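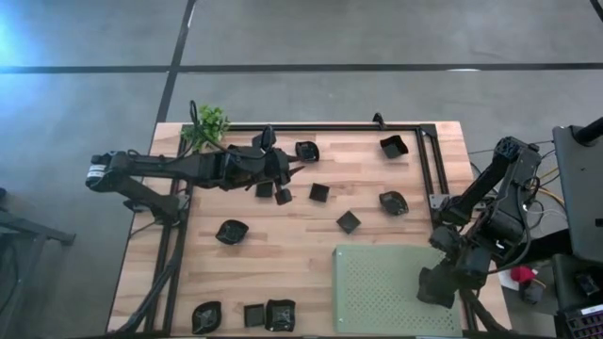

I don't buy the small-dish craze. Norville wants 389 for a set of black bowls and leaf-shaped dishes, and the shop girl swore I'd use them daily. For what? An olive? Fifteen of the things in my cupboard already and I still eat off one plate.

Black on pale wood looks sharp, I'll give them that. Then you put soy sauce in it and can't see how much you poured. 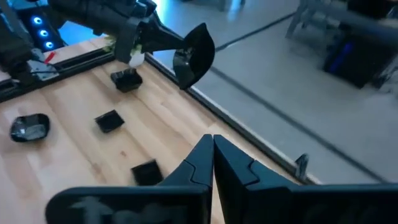
My sister's answer to all this was that I should try salt and lemon wedges in them before complaining. Maybe. I tried it in April with the Ganis ones and went back to the jar. The square corners are a pain to wipe, too.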